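Finally dug out the blue and white plates. They've been in a box under the stairs since the Bellen apartment, wrapped in newspaper, and I'd half decided to sell them. Glad I didn't. Dinner for 11 in August and I own, what, six decent plates that match?

Spread a few out to look at the rims properly. Still love that pattern, and the edge — just a little scalloped, not fussy. 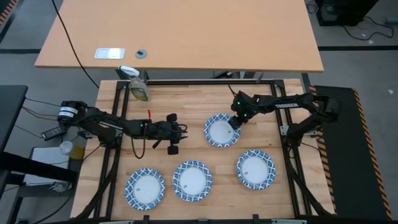
*Blue and white rims on the butcher block. Small grey marks on the centers.*

So, the marks. Going to try baking soda paste tonight, then the Pidell powder if that does nothing. Anyone used it on old plates? Dont want to wreck the pattern.

Also need bowls. Trikum has a set of 14 that's nearly right but the blue is too green, I think. Will go look agian after work. More when the soup is sorted.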